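Perla Ayala to close first night of Brikstead festival

Perla Ayala will headline the opening night of the Brikstead festival in July, organisers have confirmed.

The singer will play a 90-minute set on the main stage at Cluvham Park, her first British show in 2 years. Support comes from the Hungarian duo Hajdu, made up of Imre Jakab and Kornél Győri, and from DJ Akash Sengar, who starts at 6pm.

Joanne Sowerby, who books the acts for Brikstead, said Ayala had been top of her list since last summer. "She said yes within a day and we built the night around her," she said.

The park can hold 2460 people and 2000 tickets go on sale tomorrow at 9am. The rest are being kept for Cluvham residents.

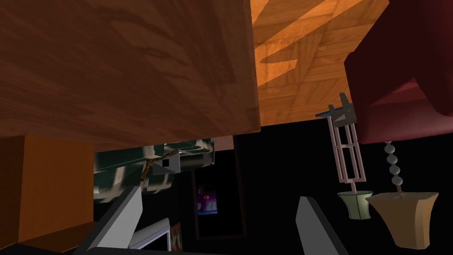

Light across a herringbone wood surface. Computer-generated picture.

Drustmont play the second night.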